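Dondero flower food, 11 days in

I bought the Dondero sachets because Kiri Tamihana swore by them, and Kiri's tulips once outlived my patience.

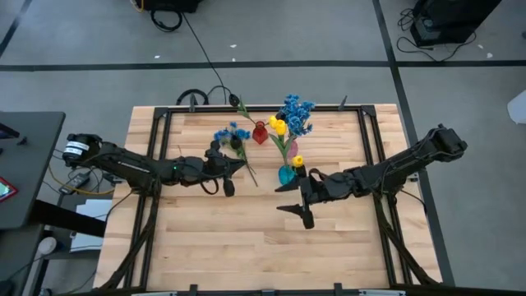
Flowers and a teal glass vase, butcher-block tabletop.

You get 4 sachets in a box. Each one smells faintly of swimming pool and dissolves when it feels like it — stir with a chopstick. My carnations lasted 11 days, the roses rather less, and the stock sulked from the start. Sugar and a drop of bleach did nearly as well last October. I'll finish the box.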